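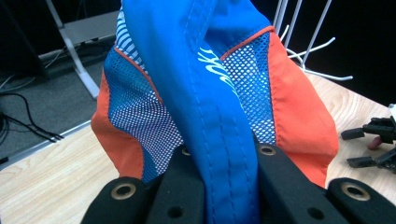
The inquest page is wrong again this morning, the court desk wrote. It shows hearings which were closed in June, and the ones opened last week are not there at all. We had a call from a family asking why their hearing is not listed, and we could not tell them anything.

Ticket opened 05/10/2019
Product: Grillon hearing list, newsroom version
Customer: Prernero weekly paper, court desk
Priority: raised from normal to high

First check
I opened the page in a private window and I see the same as the court desk, so it is not their browser. The heading and the search box work. If I search for a hearing from last week by its reference, I get "no results". If I search for an old one from June, it comes up and says "opening", although the coroner gave the conclusion already and the paper printed a report of it.

I looked at the import log. The import runs every 90 minutes and every run ends with status 200, so Grillon thinks that all is well and sends no warning.

Second check
I asked Dalinum if something was changed on the side of the feed. They answered quite quickly: the feed is now given in pages of 100 entries. Before, it was one long file. They say there was a notice of this, but I cannot find it in our mailbox. It may have gone to the old address.

I downloaded the feed by hand. It has 220 entries, oldest first. In our database there are 200. So Grillon reads the first page and the second page, and then it stops. As the newest hearings are on the last page, these are exactly the ones that are missing.

This explains the missing hearings but it does not explain the June ones which still say "opening".

What I tried and what did not help
Cleared the page cache. No change.
Restarted the import by hand. Same log, same result.
Asked Atanasov to empty the cache on the hosting side also. They did it, no change.
Turned the sorting round in the settings of Grillon. This changes only how the page looks, the import is still the same. I put it back.

Reply from the court desk
Can you please take the page down until it is right? A missing hearing is bad but a wrong one is worse. For relatives it is not nice to read "opening" when they sat through the whole inquest already. We would prefer a short note with the phone number of the desk.

Done. The page now shows the note. The wording is from the desk, I only corrected the number – it was the old extension.

Third check
The limit is in the import file, in the line for the highest page. It was set to 2, I suppose from a test, and it never mattered while the feed was one file. I took the limit out, so the import now goes on until it receives an empty page. After the next run the database has all 220 entries, and the hearings from last week are found by reference and by surname.

For the June ones: the feed has a separate field for the conclusion, and it was renamed at the same time as the pages came in. Grillon did not find the old field and kept the stage it had before. I mapped the new field. I compared the June entries one by one with the printed reports. They agree now, except one where the feed itself has the wrong room. I have told Dalinum about the room.

Page is back online, and the court desk has confirmed that the list is good.

Still open
Grillon should give a warning if the feed has more entries than the database. Request sent to the developers, no answer yet.
Dalinum to change the contact address for notices.
Correction of the room, waiting.

Status: waiting for third party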